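How to check the running costs before you buy a flat abroad

Estate agents like to quote one tidy yearly figure for service charges. I wouldn't trust it. When Csenge Somogyi bought her place in Florkton, the brochure figure left out the lift, the roof fund and the water. Ask for the papers yourself, in this order.

Step 1. Get the last 2 years of accounts

Ask the building's managing agent, and don't settle for the seller's summary. If you're told they are "being prepared", wait before you pay any deposit. Look for owners in arrears. Their share tends to land on everyone else sooner or later.

Step 2. Read the minutes of the owners' meetings

Dull, but this is where the leaks and rows are written down. A new boiler that was "postponed until February" is a bill with your name on it.

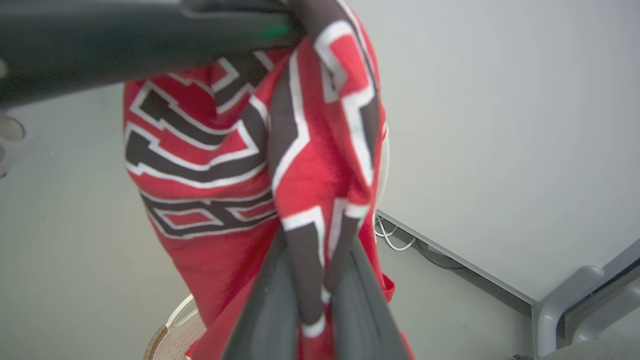

Step 3. Work out the empty months

Most second homes stand empty far more than their owners planned. Standing charges carry on regardless. Csenge pays 75 euros a month whether she's there or not, plus insurance, and her first full year came to 3,075 euros with everything in.

Step 4. Be wary of rental promises

Any forecast from the firm selling you the flat is a sales leaflet. Ask what similar flats took last winter, and for how many nights. Allow 30 days for a reply, then draw your own conclusions.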